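Vasis Tabletop Oil – Clear Matt

Home / Timber Finishes / Interior Oils / Vasis Tabletop Oil

Manufacturer: Siregar, Flistport
Category: penetrating oil, interior timber
Sheen: matt
Colour: clear, ambering slightly with age
Data sheet revised: 10/11/2019

Vasis is a low-build penetrating oil for interior tables, desks and workbenches. It cures within the surface fibres of the timber and leaves no film to chip or peel. Worn areas can be sanded and re-oiled locally without stripping the whole top.

The product suits most hardwoods and softwoods, solid or veneered. It is not recommended for exterior furniture, floors or end-grain chopping boards. For exterior work see Vasis Deck.

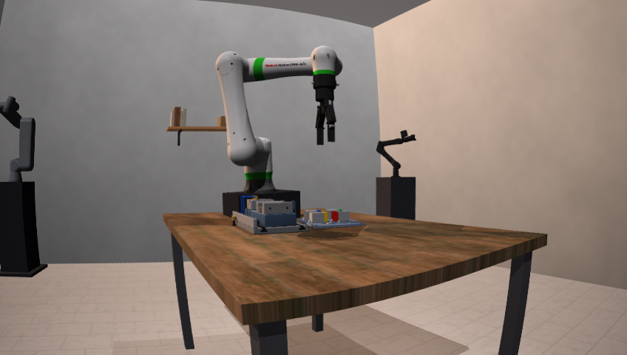
Wooden table with white arm on black pedestal.

Coverage

Coverage depends on species and on the grit used for the final sanding. On dense, fine-grained timber expect 15 square metres per litre for the first coat. Open-grained or previously stripped timber takes considerably more. The second coat uses less oil in all cases, and a third is seldom absorbed.

Surface preparation

Remove all existing varnish, polyurethane and wax. Vasis will not penetrate a sealed surface and will remain tacky if left on one. Sand progressively, finishing at the same grit across the entire top. A change of grit between boards shows as a change of colour once the oil is on.

Vacuum the surface and wipe it down with a lint-free cloth dampened with Gernura Timber Prep. Allow to dry fully. Tannin-rich species may show grey marks where steel wool has been used; use a non-metallic pad on these.

Moisture content should be checked with a meter before starting. Do not apply if the timber has been stored in an unheated shed over winter and has not been acclimatised indoors.

Application

Stir the tin thoroughly – the matting agent settles in storage. Do not shake. Apply thinly with a short-nap roller, a brush or a white pad, working along the grain. Leave for 15 minutes, then remove all oil remaining on the surface with a clean cotton cloth. Dull patches at this stage indicate thirsty areas and may be spot-coated immediately.

Apply the second coat the next day in the same manner. Treat the underside as well where the top is solid timber, to limit cupping.

Do not apply above 35 degrees or in direct sun.

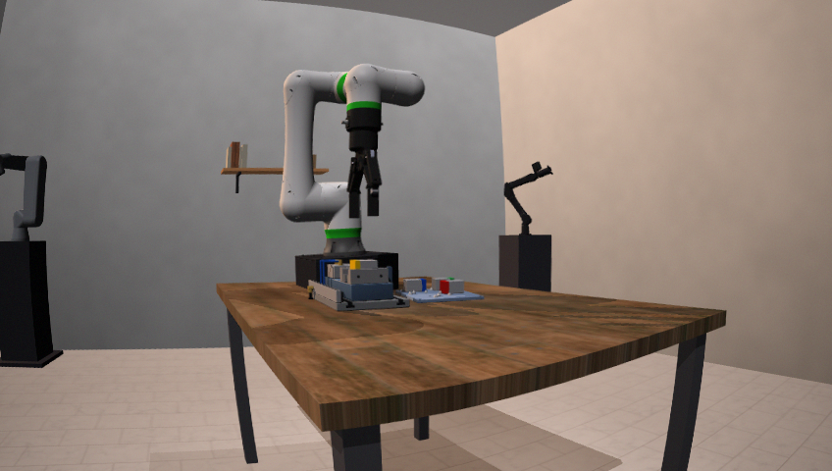

Wooden tabletop, low angle.

Curing and care

The surface may be used lightly after two days. Keep water, hot cups and tablecloths off it until cure is complete. Cure is slower in humid weather and in rooms with poor airflow.

Clean with a damp cloth and Gernura Timber Soap. Avoid ammonia, bleach, methylated spirits and microfibre pads with an abrasive face. Re-oil when water no longer beads, normally in April or thereabouts for tops that get heavy summer use.

Safety

Cloths, pads and sanding dust wet with oil can self-heat and ignite. Lay cloths flat outdoors to dry or soak them in water in a lidded metal bucket before disposal. Ventilate the work area. Keep out of reach of children.

Pack sizes

100 mL sample tin
1 litre
5 litre
15 litre (trade accounts only)

Batches are limited to 2,000 litres and each tin carries its batch number on the base. Use one batch per table where possible, or box the tins together in a larger container before starting.

Storage

Reseal firmly and store upright, away from frost. Part-used tins skin over; strain before use. Discard any oil that has thickened.

Related products

Gernura Timber Prep
Gernura Timber Soap
Vasis Deck
Siregar white pads, pack of five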